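Clube de robótica também é lavar a louça

Faz três anos que ajudo no clube de robótica da escola Takville, e toda vez que digo isso numa festa a pessoa me pergunta se os robôs lutam. Não lutam! Quem quiser ver robô batendo em robô tem bastante vídeo na internet. Os nossos alunos passaram o semestre inteiro aprendendo a pegar uma tigela, e eu acho que foi o melhor semestre que o clube já teve.

Sei que muita gente discorda. Na reunião de pais de agosto ouvi, com toda a educação do mundo, que "isso meu filho já faz em casa" (parabéns, o meu não faz). A queixa vinha do fato de termos largado o torneio Wiro, aquele da pista com faixa preta e cronômetro, para entrar no desafio Namport, que pede tarefas de cozinha e de mesa. O Wiro tem troféu, torcida, camiseta. O Namport tem um formulário comprido e uma lista de objetos: prato, tigela, copo, pano dobrado. Visto da arquibancada, reconheço, é chatíssimo.

Só que a pista do Wiro é sempre a mesma. Os meninos decoravam a curva, acertavam dois números no programa e pronto, o robô andava bonito naquele chão e em nenhum outro. Eu vi equipe boa perder a cabeça porque o ginásio tinha uma emenda no piso. Já uma mesa de casa, com toalha brilhante e sol entrando pela janela, não tem como decorar.

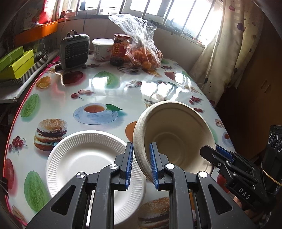 A tigela presa pela borda, ao lado do prato de papel.

Reparem na toalha, que eu adoro: hambúrguer, cereja, xícara de chá, tudo estampado. Teve aluno que torceu o nariz e pediu um fundo liso, de laboratório. Eu fui contra e continuo sendo. Na cozinha da minha avó a toalha era assim, na da minha sogra é pior, e se um dia uma máquina dessas for trabalhar na casa de alguém, vai ter que saber que aquela maçã é de mentira e que a tigela é de verdade. Melhor brigar com isso aos quinze anos do que descobrir depois de formado, né?

E tem o lado da mão, que para mim é o mais bonito. Antes de programar qualquer coisa, eles repetem o gesto com a garra na própria mão, um monte de vezes, e anotam no caderno o que deu errado. Numa etapa do semestre foram 1.417 tentativas, das quais 288 foram para o lixo por preguiça nossa de etiquetar direito (minha também, assumo). É um trabalho repetitivo, sim. Tocar piano também é, e ninguém reclama da escala na reunião de pais.

Com a repetição, a conversa muda de nível. Uma aluna do grupo Daly, que mal abria a boca em fevereiro, ficou meia hora discutindo comigo se valia mais a pena pegar a tigela pela borda ou por baixo. Ela defendia a borda. Eu defendia o fundo, perdi a discussão e fui para casa feliz da vida, pensando em quanto apertar uma coisa que amassa.

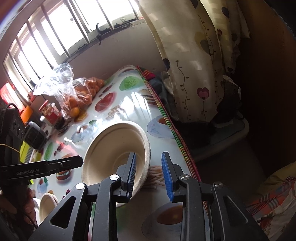 Uma ponta por dentro da tigela, a outra por fora.

Agora, não vou fingir que está tudo resolvido. O equipamento é caro, a fila para usar é grande, e os mais novos ficam olhando mais do que fazendo. Se me dessem dinheiro amanhã, eu gastava em horário antes de gastar em peça: abriria a sala mais 2 tardes e deixaria os pequenos errarem à vontade, sem um veterano bufando do lado. Também acho que o Namport devia avaliar o caderno de anotações, porque hoje ele só quer o resultado final, e é no caderno que dá para ver quem pensou.

Em dezembro a escola decide se volta para o Wiro no ano que vem. Meu voto todo mundo já sabe. Quem tiver dúvida, venha numa tarde qualquer, sente com os alunos e tente pegar uma tigela com a garra. Depois a gente conversa sobre troféu.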